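Workshop Tips: Teaching a Robot Arm by Hand and by Remote

Posted 2026-01-18 by Arturo Fiore

I've been teaching my little bench arm to wipe and fetch since March, and I still get a kick out of it every time! A few things that have made the teaching go better:

Warm up first. Do the move with your own hand a couple of times, slowly, then take hold of the arm and guide it the same way. Hesitate and the arm learns the hesitation too.

Hold it at the wrist, never by the fingers. Pushing on the fingers bends the path (mine drifted badly until I quit doing it).

Keep each lesson short. I stop at 19 seconds and start a fresh one. Two clean runs beat four sloppy ones, so throw the bad ones out right away.

Using a remote? Turn the speed down near anything hard. I fly the Pellegrini arm with a game controller and save the fast setting for open space.

Practice in the simulator before you go near real tile. Walls fool you up close, especially patterned ones, and the small dark squares make great targets - pick one, line up on it, back off, do it again from another angle.

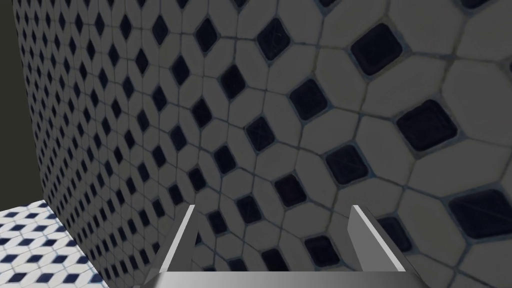
Simulator view: open gripper close to the tiled wall, navy insets to aim at.

Start with the fingers open and empty. Add a sponge or a cloth once the approach feels easy.

Save your good runs under plain names like "wall left slow". I have a folder full of "test2" and it's no help at all!

Next up: wringing out a cloth by remote.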